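Black socks cause more trouble in a house than anything else that goes through the wash. Shirts go on hangers and towels go on a shelf, but small dark things end up in whichever drawer has room. In October we tried to find out whether bins sort the problem out better than drawers do.

We cleared a white table, pushed it up to a plain wall and worked on it for most of a morning. The rule was that every soft item had to have a home that could be seen from standing height, without opening anything. That ruled out lids, and it ruled out the fabric boxes that Hermans sells for wardrobes, which look smart but sag at the front as soon as you pull one out by the edge.

What we ended up with was a row of open plastic containers in different colours. Coloured bins are not to everyone's taste. In a bedroom they can look like a nursery, and if that bothers you, keep them inside a cupboard. On a table or a utility room shelf they do the job well, as everyone in the house can remember "yellow" long after they have stopped reading labels.

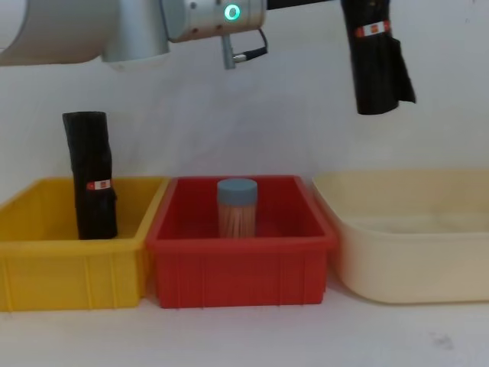
*Rolled black fabric with red-and-white labels: one bundle upright in the yellow bin, the other above the row.*

Rolling matters more than the bin. A flat pile has to be lifted to get at the bottom layer, and it never goes back straight. A roll stood on its end can be taken out on its own. It also shows you how much you own, which was a shock in my case - I had 15 pairs of the same black leggings and had been shopping for more.

To roll something that will stand up, fold it lengthways until it is a bit narrower than the bin is deep. Start from the waistband or the thicker end and keep it tight for the first few turns. The last turn wants a band of some kind. Paper works, and so does the sleeve the thing was sold in, if you opened it carefully. A bare roll of thin fabric will relax overnight and you will have a heap again by breakfast.

Don't worry about a loose flap at the side. It can be tucked in, or left. Time spent making a roll look like a shop display is time you will resent the following week.

We tried two makes of bin at home as well as on the table. The Stinder is the taller, with a stiff rim, and it suits anything long and narrow. The Jedero is shallower and nests neatly when empty, but a rolled jumper leans over in it. A round basin is better than either for things that will never roll, such as gloves, sponges, bath toys and cloths. You drop them in and that is the end of it. I would keep one basin for every two bins.
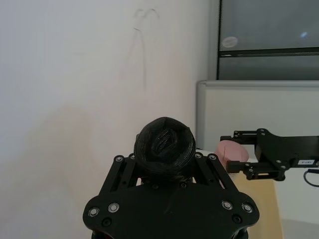 **Words: Sem Van Dijk**

Soft odds and ends are where most systems fail. They are light, they have no flat side and there is usually only one of each. A small pink thing has no natural category, so it travels round the house from windowsill to bath edge to kitchen counter. I used to give such things a box marked "misc", which filled up within a fortnight and was then never opened.

The better plan is to sort them by where they get used. If it goes near water it lives in the basin, whatever it is. If it belongs to a child it goes in the child's bin, even when it is plainly a cleaning cloth they have adopted. You will get arguments over a few items. Let the person who uses it decide.

Set a limit by the rim. Rolls can stand up above it, and tall ones should, as that makes them easy to grab. Loose things should stay below it. Once they start to spill over the top, take out 2 before you add another.

The whole job took us 60 minutes once the table was clear, though the clearing took longer than that. Staken makes a rail that holds bins on a wall, and I have one on order for the landing. Until it arrives the row stays on top of the chest of drawers, and the bottom drawer has gone back to holding spare bedding.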